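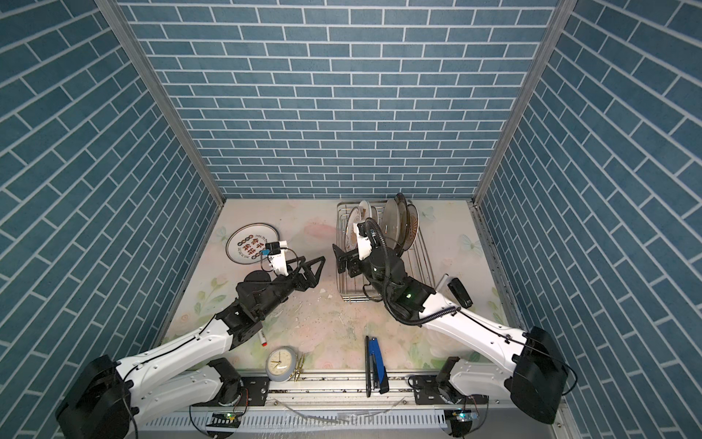
Ticket: Label printer drops jobs after sleep
Site: Prarport, receiving desk
Opened: December 18, 2023
Assigned to: Decha Yimyam
Status: Closed, follow-up in February

Reported problem
Labels sent from Milska show as printed in the job list but no label comes out. Started after the Musex driver update. Restarting the printer clears it until the next idle period.

Log

09:12 Printer reachable by ping. Queue empty. Test page from the driver prints. Test label from Milska does not.

09:30 Left printer idle for 14 minutes. Sleep light on. Sent 3 labels from Milska. All marked complete, none printed. Ping still answers.

09:41 Port settings checked. The update changed the port from raw to LPR and turned on status reporting. Changed back to raw, status reporting off. Labels print while awake, still lost after sleep.

10:05 Sleep timer on the printer was set to 7 minutes. Set to 200, the highest value the menu takes. Same port settings kept. Labels print.

10:20 Firmware is one version behind. Not updated during receiving hours.

11:48 Desk PC restarted to confirm settings hold. Port came back as LPR. The Yeom print agent was pushing the old profile at logon. Profile edited on the server, PC restarted again, port stays raw.

13:15 User printed the afternoon batch with no missing labels.

Workaround in place
Raw port, status reporting off, long sleep timer. If the printer has been idle overnight, press Feed once before the first job.

Open items
Firmware update in February. Put the sleep timer back to 7 afterward and repeat the 09:30 test. The shipping desk has the same model but is still on the old driver. Do not update it yet.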